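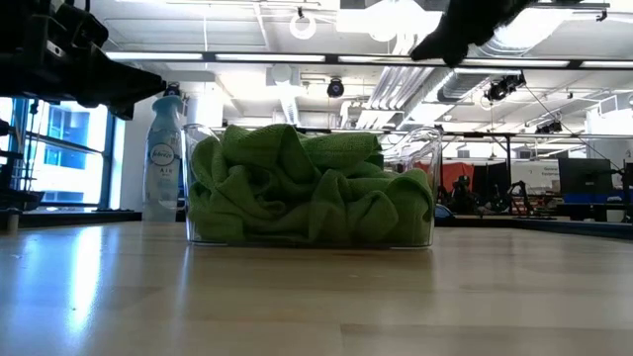

Home Articles Topics Authors About

4.2 Evaluation of the Surkska two-arm kit

The Surkska kit is sold as a complete tabletop package: two arms with grippers, a control unit, a set of cameras and the Gurnley software for recording and replaying motions. The seller offers it to small laboratories and training centers that do not have engineering staff of their own. This section reports how the kit performed on household handling work, with attention to soft goods, which earlier reviews of comparable products have mostly left out.

Figure 4. Workspace during the cloth task. A green microfiber cloth lies bunched in a clear plastic bin, with a Febreze spray bottle to the left of it and the two black grippers overhead.

Testing was carried out in June at the Arnaud site. The tasks used common items bought at retail, and no item was altered to make it easier to grasp. In the cloth task, the arms were required to lift a folded or bunched cloth out of a bin and lay it on the tabletop. In the bottle task, one arm moved a spray bottle to a marked position while the other remained clear of its path. Each attempt was limited to 90 seconds and was scored by a member of staff who had not set up the trial.

A total of 3,109 attempts were recorded, of which 706 belonged to the cloth task. Failures in the cloth task fell into two groups. In the first, the fingers closed on a fold that was too shallow and the cloth slipped free during the lift. In the second, a fingertip touched the wall of the bin and the arm stopped under its own safety limit. The second group was more frequent with clear bins than with solid ones – a result that agrees with the known difficulty of sensing transparent walls. Lowering the approach speed reduced these stops but used up more of the time allowed.

The Girkier service plan, which is priced separately, covers remote calibration and replacement of worn finger pads. Calibration was requested twice during the period and was completed on the same day in both cases. Pad wear was visible after some 649 attempts and affected the bottle task more than the cloth task. The written manual does not state a replacement interval, and the authors recommend that buyers ask for one before signing the plan.

Setup instructions were clear in most respects. The section on mounting the second arm assumes a table deeper than the one the seller lists as suitable, and this should be corrected.

14 shares 3 comments

Related items
Gripper pad materials for fabric handling
Remote calibration services: a comparison of terms
Sensing transparent containers on a tabletop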